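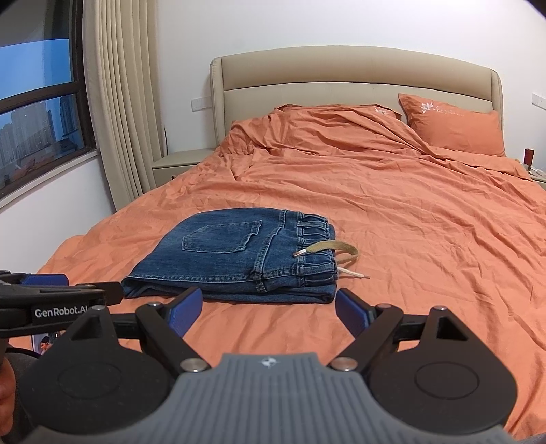
Plier d'abord, trier ensuite : Hayley Whiteley n'en démord pas, et elle regrette que la plupart des gens fassent l'inverse. Selon elle, un jean posé à plat sur le lit, couette orange ou pas, se plie en deux dans la longueur avant qu'on décide s'il reste dans l'armoire ou s'il part au don.

Sa remarque a été lue à l'ouverture de la collecte de vêtements organisée en novembre par l'association Hodov. Les dépôts sont acceptés depuis le 11 novembre 2024 dans la salle Lambert, et l'association espère réunir 4000 pièces avant la fin du mois. Les pantalons et les draps sont les plus demandés.

Les organisateurs souhaitent recevoir du linge propre et déjà plié. L'an dernier, une bonne partie des sacs contenait des vêtements en boule, qu'il a fallu reprendre un par un sur les tables de tri. Chaque foyer peut apporter jusqu'à quatre sacs, de 20 litres au maximum. Les parures de lit doivent être complètes, housse et taies ensemble, attachées par une ficelle.

Pour les jeans à taille élastique, la consigne est de rentrer le cordon à l'intérieur et de rabattre les jambes vers la ceinture. Les poches doivent être vidées. Les vêtements tachés ou troués ne sont pas repris ; ils peuvent être déposés dans la benne textile de la rue voisine.

Deux séances d'initiation au pliage sont prévues sur place, animées par Natalie Inskip. Elles durent deux heures et portent sur les pantalons, les pulls et les housses de couette. L'entrée est libre, mais il faut s'inscrire à l'accueil de la salle. Les participants peuvent apporter leur propre linge.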